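Gripper Maintenance Technician, part-time (home collection kits)
Trikstead, Hardware Care Group
Posted Apr 29, 2019

Trikstead is looking for one technician to look after our hand-held grippers and the kits that travel with them. The position is part-time at the beginning, three days per week, with the possibility to become full-time from January.

About the work

Our operators use the grippers in ordinary homes. They pick up and sort everyday small things, and the recordings are used later to teach a robot arm the same movements. The grippers are not complicated, but they work many hours and they come back to us with problems. A finger does not close in parallel anymore, a pad is worn on one corner, the camera has moved by a small angle and all the recordings after that are less useful. Your job is to find these things early, repair them, and write down what you did so that the next person understands it.

At this moment we have 299 grippers in circulation. Each one has a number and a service card. A gripper comes to the bench after 3000 closing cycles, or sooner if the operator reports something. A normal service takes about 2 hours, and a difficult one can take the whole afternoon.

The most demanding task for a gripper is jewelry and other small accessories. Beads roll between the pads, a thin chain slips under the fingertip, and a ring lies so flat on the table that even a small error in the finger height is enough to miss it. For this reason we do the last check of each repaired gripper with such objects, on a normal table in a normal room, and an open cardboard box to put them in. A gripper that passes on the bench block can still fail with a chain necklace.
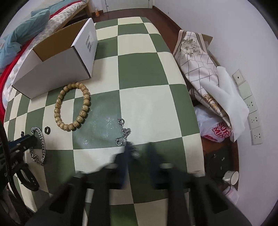 Do I need to have worked with robots before?
Experience with robots is welcome but we do not require it. People who repaired bicycles, cameras, sewing machines or dental tools usually learn our grippers in a few weeks. It is more important that you have steady hands and that you notice when something is slightly wrong.

What you will do

Open the finger linkages, clean them and put them together again with the correct play. The joints must move freely, but without side movement at the tip.

Replace the finger pads. The old glue must be removed completely before the new pad goes on, and the two pads must meet along their full length when the fingers close. We check this with a strip of thin paper at the tip, in the middle and at the root.

Check the camera mount and do the calibration again after each repair where the mount was touched. The calibration board and the software are ready, you will be trained on both.

Match the grippers in pairs. Operators who work with two hands need a left and a right unit that open to the same width and need the same force. If one of them goes to repair, the other one comes also, and they leave the bench together.

Do the final check with small objects, as described before. You will record a short session for each gripper and look through it yourself. If the fingertips leave the view at full opening, the camera angle is wrong and the gripper goes back to the bench.

Visit operators at home when a problem appears only there. This happens a few times in a month. Soft furniture, shiny table covers and low light can all make a healthy gripper look broken, so you should see the place before you change any parts.
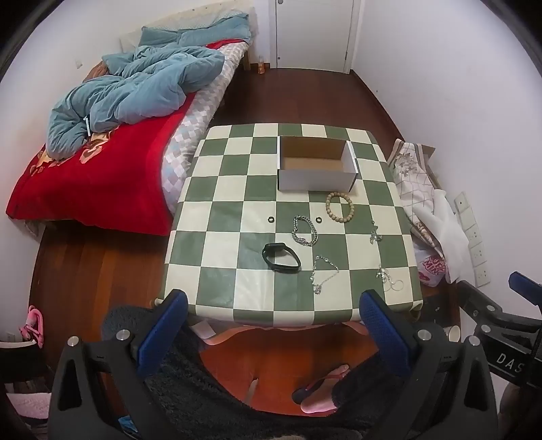 During such a visit you carry the small service case: hex keys, spare pads, two sets of pivot screws, a force gauge, cleaning cloths and the paper strips. Bigger repairs are never done in the home of the operator. You exchange the gripper for another one with a valid service card and bring the faulty one to us — please also bring its pair.

What we ask from you

Practical experience with small mechanical repairs, paid or as a serious hobby.
Good near vision, with or without glasses, and patience for work under a magnifier.
English good enough to write a clear service note. It does not have to be beautiful, mine is also not.
A polite manner in other people's homes.
Driving license is useful. We have a car for the visits, and for short distances there is the tram.

Basic knowledge of Python is an advantage, only for starting the calibration scripts and reading the error messages.

What we offer

A permanent contract after a trial period of three months. The working day is 8 hours including a paid lunch break, and you can start early or late as you prefer. Travel time to operators counts as working time. For the first month you will work next to Gráinne Breathnach, who wrote the service manual and knows the linkage better than I do. The workshop is on the ground floor, it has daylight and a proper extraction fan for the glue work.

How to apply

Send us a short letter and a list of your previous work. Please include a description of one thing that you repaired: what was wrong, how you found it, and what you would do differently now. Half a page is enough. Photos of the repair are welcome but not necessary. We do not need a portrait photo or your date of birth.

Selected candidates are invited for a practical morning at the workshop, which is paid. You will receive a gripper with one fault, the manual and the tools. It is not a problem if you do not finish, we want to see how you look for the fault and how you write the note. After that we have coffee and talk about the contract.

Applications can be sent through the form on our jobs page or left in an envelope at the workshop reception, marked "Gripper technician". We read them in the order they arrive and the call stays open until the position is filled. Everybody receives an answer.

Eimear Kinsella
Hardware Care Group, Trikstead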